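Urio Bench Kit: Planning and Set-Up Guide

Section 3. Before You Spend Anything

Section 2 was for the people who will run the bench. Section 3 is for the person who has to get it paid for. If you are both, get a coffee and read on.

3.1 Start with the part

The most common planning mistake is shopping for arms first. Arms are the fun bit, and the brochures are lovely. Put them in a drawer and do this instead.

1. Collect a handful of the actual parts you want moved. Old stock will do. Drawings will not.
2. Set them down the way they turn up on your floor: upright, on their sides, leaning on things.
3. Write down every way a part can land. This list decides your fingers, and your fingers decide a surprising amount of your budget.
4. Send the list to Nyokabi Wanyama in applications before you ask for a quote. She will send it back with questions. Answer them.

Note: A sample bag of your best-looking parts, all standing up straight, will get you a very cheap quote and a very long August.

3.2 Trays and table

Trays are the least exciting line on the order and the one most often left off it. For small metal parts we plan on a compartment tray next to a flat perforated one, close together so the arm has a short trip between them.

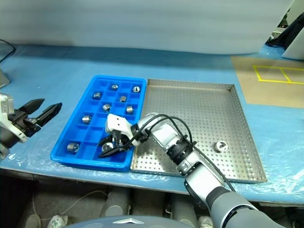 Figure 3-1. Compartment tray and perforated steel tray side by side, with the right arm at a front cell.

1. Choose a cell big enough for the fingers as well as the part. Measure with the fingers open. People measure with them closed, and then they call us.
2. Order two spare trays of each type. A tray that matches the old one "pretty much" does not match it.
3. Cover the table in one plain color that your parts are not.
4. Mark any fixed zones with tape before the first test. Tape costs next to nothing and can be moved. Holes drilled in the table can't.

Caution: Do not swap tray sizes after the purchase order goes out and expect the old positions to hold. Budget half a shift for every change of tray, and don't let anyone tell you it is "just a tray."

3.3 One arm or two

Everyone asks whether they can save money by leaving out the second arm. You can. The Urio controller runs happily with one, and if your parts always arrive the same way up, one may be all you need.

Two arms start to earn their keep when parts need turning over, or when the far side of a tray is a stretch. If you are undecided, buy one arm and the two-arm base. Adding the second arm later is a morning's work. Replacing the base is a new project with a new approval form.

1. Mark the reach of each arm on a paper plan of your table, full size.
2. Check the space above the trays as well. A forearm crossing a tray needs room, and so does its cabling.
3. Leave clearance on both sides for a person to get in and change trays with the power locked off.
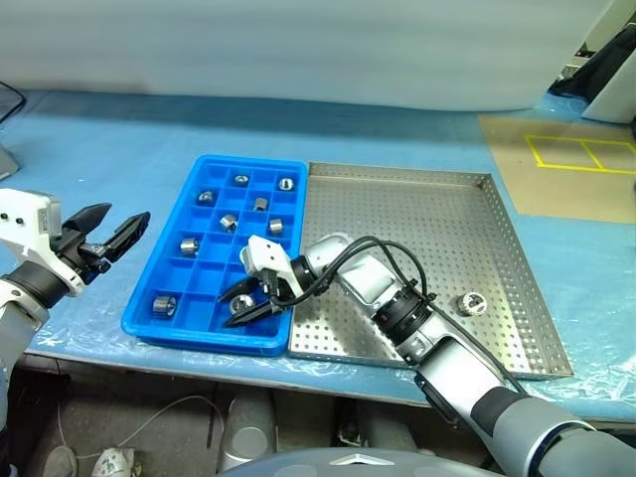

Figure 3-2. Both arms over the table. Note the cable loop above the right arm when planning overhead clearance.

Caution: Keep shelves, lamps and cheerful hanging signs out of the cable's path. A snagged cable is not covered under the Anance service plan, and neither is the sign.

3.4 The lines people forget

The arms are one line on the quote. Copy the following onto your own sheet and put a number next to each, even if the number hurts.

Spare fingers, one full set per gripper
Spare trays
Table covering and tape
Backdrop, if there is a busy aisle behind the table
Cable clips and a spare cable
Operator training
Time for your own people to set up and test

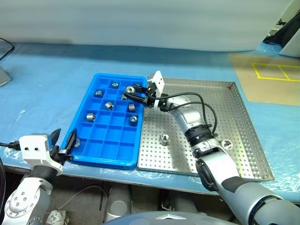
That last line is where budgets go to be embarrassed. Kerubo Mugo, who runs our installs, plans on 102 hours from crate to sign-off for a first bench, and she is not slow. Customers generally write in "a few days" and a smiley face.

For test runs, set aside 700 parts you don't mind scratching. They can be used more than once, but keep them in their own bin and label it. If test parts get into a customer shipment, you will have a different kind of budget problem.

3.5 Asking for the quote

1. Fill in the Omska planning sheet at the back of this guide, including the parts you'd rather skip.
2. Attach your landing list from 3.1 and your paper plan from 3.3.
3. State the pace you need over a whole shift. Peak speed looks good in a meeting and tells us nothing.
4. Ask for the Ilent support plan as a separate line, so it can be argued about separately.

Quotes are held for 6 weeks. If your approval process takes longer than that, tell us at the start and we will date the quote to suit. Continue to Section 4 once the order is signed and the table has somewhere to go.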